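Locker Room and Hall Walk-Through, Welham Building – November

My notes are typed up under each item. Same list as last time, plus the two things Plesusa asked us to add.
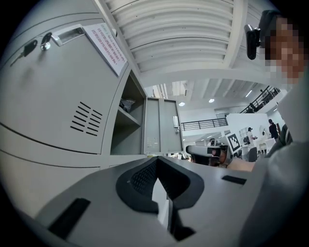 I started at the lockers at 7 in the morning, before anyone had a bag to put away, and worked my way to the stairs. Bring a flashlight if you take over from me next time, because the inside shelves are hard to judge without one.

LOCKERS

1. Cabinets stand level and don't rock – OK
Pushed on each one at shoulder height. The end unit moved a hair, so I turned the front foot down until it stopped. Please look at it again in spring, I'm not convinced the floor is flat there.

2. Locks turn freely, keys present – OK, with a comment
I love that the keys are all back! But we're still leaving both keys together on the ring in the lock, and then somebody walks off with the pair and we're stuck. One key stays with the door, the spare goes in the key box at the front desk. I know I wrote this last time too.

3. Handles recessed, no sharp edges – OK
Ran a thumb (well, a gloved thumb) around every one of them. The silver handle plates sit in nicely and nothing snagged the glove.

4. Maker's label readable – OK
The white labels printed in Korean are still stuck down tight. Please don't peel them off, even though most of us can't read them. I've put an English sheet in the binder with the shelf limits from Besson, who sold us the cabinets.

5. Vents clear – OK
The slots in the doors had some lint (the gray fluffy kind, it gets everywhere) and I vacuumed it out. No tape or stickers over them this time, thank you.

6. Open compartments empty, doors closed – NEEDS ACTION
One door was standing open right where people come around the corner, and there was something small, dark and crumpled on the shelf inside. I left it where it was and put a note on the door. If it's yours, come get it by the end of the month or it goes to lost and found. And please, close the door behind you – an open one sits just where you'd catch it with your arm.

HALL AND STAIRS

7. Ceiling lights working – OK
All lit, no flicker while I was there. Flodo did the lamps over the summer and they're so much better than the old ones that I keep telling people about it.

8. Partition wall stable – OK
Gave it a good shove near both ends and it stayed put. Anything mounted on it should be snug too, so I checked the checkered marker board and it didn't wiggle.

9. Balcony railing – OK
Walked the whole length with a hand on it. The black paint is getting thin in one place near the stairs, just looks, no rust.

10. Stair railing – NEEDS ACTION
One bolt near the top is loose. I could turn it with my fingers, so it went on the work order the same morning. Use the railing as normal but don't lean on that part or hang coats from it, please.

11. Walkway width by the lockers – OK
Wide enough with the doors shut. Measure it again if anybody moves a cabinet, even by a little.

STILL OPEN

Locker door and the item on the shelf (item 6)
Stair railing bolt (item 10)
Spare keys to the front desk (item 2) – I'll bring the tags, I bought a pack of 20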